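Software for Manipulation, Unit 4: From Perception to a Safe Reach
Handout by Pei-shan Chou, revised May 2026

In the last unit we planned arm motions in a world that does not change. Today we plan near a seated person, where the world changes while the arm is moving. Please read the Jollora notes on collision checking before the exercise.

The perception node gives us two things: a depth map from the head camera, and a list of tracked body points. The planner must not treat them in the same way. The desk and the things on it go into the static map, which we refresh slowly. Hands and forearms go into the dynamic map, and each point there has a time stamp. If the stamp is older than 93 milliseconds, the planner must consider the point as lost and the arm must slow down.

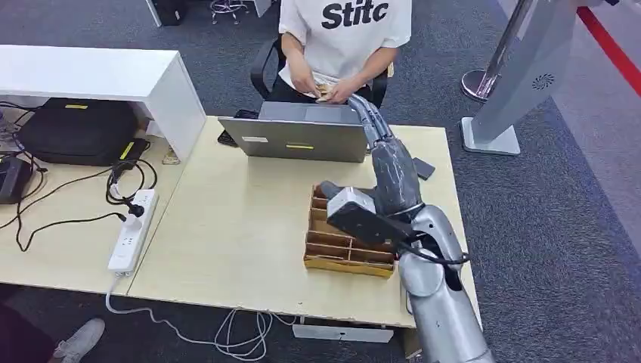
A lost point is the most common case in practice. Hands go behind a laptop lid, or they come together and the tracker joins them into one blob. Many students delete the point when this happens. Please do not do this. Keep the last position and let its radius grow with time, until the tracker finds the hand again.

In Prondelora the growing radius is set in the file reach.conf, under hold_growth. The default value is too small for our arm. Bhavana Thomas tested it in the July course and almost 37 per cent of her replans came too late. Start with double the default and write down what you change.

Also remember the links behind the gripper. The elbow and the wrist module sweep a larger volume than the fingers, and a cable on the outside of the wrist is not in the URDF unless you add it. We use a capsule for it.

Exercise 2. Replay the log with Kong, then with Inis, using the same start pose. Compare the minimum distance to the hands for each planner. Submit one plot and a short explanation of where they differ.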